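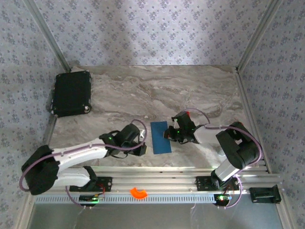 Unit 4: Pattern Repeat and Estimating Wallcovering

Reading for this unit: the Korstead course reader, chapter on printed papers, and the Plumeo sample book in the resource room (please don't remove pages).

Small prints and large prints

A small repeating floral is forgiving. The eye reads it as texture from across the room, and a slight mismatch at a seam is hard to find. Large motifs need planning before the first strip is cut. Pale grounds make a small room feel wider, but they also show dirt near switches and door frames.

Terms to know

Repeat: the vertical distance from one point in the pattern to the same point again.
Straight match: the pattern lines up directly across the seam.
Drop match: every second strip is shifted down, usually by half the repeat.
Random match: no alignment needed. Stripes and many plain textures fall in this group.

Estimating

Work in strips, not in square feet. Square footage hides the waste, and with a drop match the waste can be large.

1. Measure the wall height in several places and use the tallest figure.
2. Add four inches for trimming.
3. Divide by the repeat and round up to the next whole number.
4. Multiply back by the repeat. The result is your cut length.

Worked problem: the Kerr house, back bedroom. The tallest wall is 114 inches, so with trim we need 118. The Estov print has a straight match and a 24-inch repeat. 118 divided by 24 rounds up to five, and the cut length is 120 inches.

Corners

Never wrap a full strip around an inside corner. Cut it so that a narrow margin turns the corner, then hang the offcut over that margin from a fresh plumb line. Corners are rarely square – old plaster especially – and the error grows with each strip.

For next time

Redo the worked problem with a 56-inch wall above wainscoting. Bring your measurements and a sketch showing where each seam falls.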